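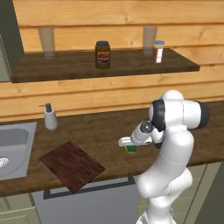

Étagère fixée sur un mur en lambris : quelle charge, et dans quoi visser ?

Posée par Kwabena Baidoo, rubrique Murs et cloisons, 133 vues

Bonjour,
Je voudrais poser une étagère en bois dans ma cuisine, sur un mur couvert de lames horizontales en pin. Les lames ont été posées par l'ancien propriétaire et je ne sais pas ce qu'il y a derrière. En tapant, ça sonne creux presque partout. J'ai démonté une prise et j'ai vu un vide, puis quelque chose de gris, peut-être du parpaing.
L'étagère fait 100 cm de long et 20 cm de profondeur. J'y mettrais des verres, des bocaux, un peu d'épices, plus tard peut-être la vaisselle de tous les jours. Est-ce que je peux visser directement dans le lambris ? Et faut-il le vernir avant, vu que l'évier n'est pas loin ?
Merci d'avance.

2 réponses marquées utiles, 3 réponses au total

Réponse de Lorenz Lanz
Non, pas dans le lambris seul. Les lames courantes sont minces, la vis tient au début puis prend du jeu, surtout avec des équerres qui tirent vers l'avant en haut.
Le lambris horizontal est normalement cloué ou agrafé sur des tasseaux verticaux. Il faut donc les trouver. Regardez les lames en lumière rasante le soir, on repère parfois les têtes de pointes alignées de haut en bas. Sinon un petit aimant promené le long des languettes fait l'affaire. Une fois deux tasseaux repérés, mesurez l'écart et reportez-le, ils sont en général réguliers.
Ensuite deux cas :
Si les tasseaux tombent au bon endroit et qu'ils sont eux-mêmes bien fixés, des vis à bois assez longues pour traverser la lame et prendre dans le tasseau suffisent pour des verres et des épices. Percez un avant-trou, le pin fend facilement près des nœuds.
Pour de la vaisselle, allez chercher le mur. Cheville longue à travers le lambris et le vide, dans le parpaing, avec une cheville prévue pour matériau creux. Ne serrez pas comme un sourd, sinon la lame se creuse dans le vide — une cale glissée derrière évite ça si vous pouvez démonter une lame.
Avant de percer, coupez le courant et vérifiez le trajet des câbles. Derrière un lambris ils ne passent pas toujours là où on les attend. À la verticale et à l'horizontale de la prise, je ne percerais pas du tout.

Réponse de imtiaz_g
Moi j'ai mis des chevilles à bascule directement dans les lames, ça tient depuis des années. Après je n'ai que trois tasses dessus.

Réponse de Kirsty Rewi
Je complète pour la finition, Lorenz a répondu sur le reste.
Près d'un évier, oui, protégez le bois. Poncez légèrement dans le sens du fil, dépoussiérez, puis deux couches de vernis mat à l'eau, avec un égrenage entre les deux. L'huile est plus jolie mais il faut la reprendre régulièrement et elle marque derrière une plaque de cuisson. J'ai utilisé le vernis Flamolum chez moi, correct, un peu long à sécher en août quand il faisait lourd.
Faites-le avant de poser l'étagère. Vernissez aussi le chant arrière de la planche et le dessous, on les oublie et c'est là que la vapeur entre. Si le lambris a déjà été ciré, le vernis n'accrochera pas : il faut décirer d'abord, et c'est pénible entre les lames.

Commentaire de Kwabena Baidoo
Merci à tous. J'ai trouvé les pointes avec l'aimant. Un tasseau tombe bien, l'autre est trop à gauche, je vais donc décaler l'étagère de quelques centimètres. Pour la cire je ne sais pas, comment vérifier ?

Commentaire de Kirsty Rewi
Une goutte d'eau sur une lame à plat, si vous en avez une de reste. Si elle perle, frottez un coin avec un chiffon et un peu de white spirit. Chiffon jaune et gras, c'est de la cire.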